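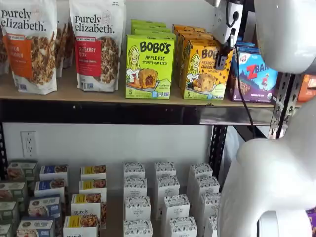 ## Shelf cell review, Apr 15, 2025

Present: Jacqueline Leclerc (chair), Faustine Bodin (notes), one fitter from Briltholm, two from the Brilville night shift. Apologies from Davgate.

### 1. Last meeting

Agreed as written, except item 5. The arm was described there as "fully recalibrated". J. Leclerc asked for this to read "recalibrated at the upper shelf". The lower shelf was never done.

### 2. Cable on the gripper

The black cable leaves the gripper housing and hangs down in front of the Zbar box, past the crossbar. J. Leclerc said she had raised this in September and been told it would be clipped up. The fitter said a clip was tried and made the wrist stiff at full reach. She asked where that was written down. It was not.

Two options: a longer sleeve fixed further up the arm, or a slower path over the right-hand half of the shelf. The fitter favours the sleeve. J. Leclerc doubts it will last and wants to see it run for 800 picks before anyone calls it fixed.

### 3. Finger height

Finger clearance is set from the top of the Bobo's boxes. F. Bodin pointed out that the granola bags stand in the same row and a bag does not keep its shape the way a box does. Leiva's setup sheet gives one height for the whole shelf. The meeting was not convinced that one height can be right for both.

Agreed to teach bags and boxes as separate groups. Start with the Cranberry Pecan bag, then the Peanut Butter Chocolate box.

### 4. Lower shelf

The small boxes are in columns running front to back. There is a bare strip between the yellow-labelled column and the black-speckled boxes. Night shift asked if the strip is meant to be there – the fitter believes so, as finger room, but could not find it on the drawing. Leave it alone until Davgate confirm.

No picks from the lower shelf until it has been calibrated. This includes demonstrations.

### 5. Fault log

Fault 1711 (grip not confirmed) came up 65 times since the last meeting. Davgate's note puts this down to "settling in". J. Leclerc does not accept that, as the cell has been settling in since it arrived. Night shift say they clear it and carry on, so the log does not show which product was involved. From now on, write the product next to the fault number.

### 6. Actions

- Fitter: sleeve on the gripper cable, with a written note of what was changed.
- F. Bodin: separate heights for bags and boxes; ask Leiva where their figure came from.
- Night shift: product name against every 1711.
- J. Leclerc: ask Davgate for the lower shelf drawing, again.

### 7. Any other business

Briltholm offered a service contract with 4 visits a year. Held over until the sleeve has done its 800 picks.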